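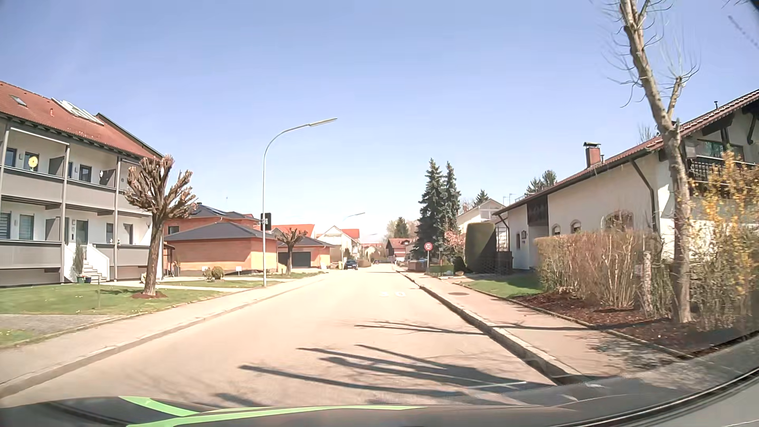 A residential street with a 30 speed limit. Streets of this kind are covered by the new test-drive rules.

New rules for automated test cars in residential streets

Flendevach has adopted a set of rules for companies that want to try out automated driving on its residential streets. The rules were published on June 28, 2024 and apply to all test drives on roads with a limit of 30 km/h, including those already under way.

Until now, test drives in the town were agreed case by case. The new text replaces those agreements with one permit, which names the vehicles, the streets and the hours of use. A permit is valid for six months and can be renewed once without a fresh application.

A trained safety driver must sit behind the wheel at all times, with hands close enough to take over. Drivers may do no more than 2 hours at a stretch before a break. For the first weeks of a permit a second person has to be on board to keep the log, so that the driver does not have to look at a screen.

The posted limit is to be treated as an upper limit, and cars must slow down further where hedges or parked vehicles hide a driveway. The town has asked for particular care where road markings are worn. A car may not rely on painted figures alone to work out the limit, and must check them against roadside signs and the stored map. If these do not agree, the lower figure applies until the driver has confirmed the right one.

Low sun is also mentioned. Long tree shadows across a road have caused needless braking in earlier trials elsewhere, and companies must now report each case of hard braking without a clear cause. The report is due within two working days and must give the place, the time and the light conditions.

Camera recordings may be kept for 30 days. Faces and number plates have to be blurred before any recording is passed on to a third party. Residents can ask which days a test car used their street, and the company must reply in writing.

Balico, which supplies driving software, said it already worked to most of these points and would change its log sheets to match the new form. Gouveia, a smaller firm that makes street maps for vehicles, welcomed the rule on signs and markings but said the reporting deadline was tight for a small office.

Permits are limited to test cars that stay below 50 km/h on the whole of their route, so trips that include the bypass need separate approval from the regional road office.

The town will look at the first reports in November and may change the braking rule after that. Application forms are available at the town hall and on the town website.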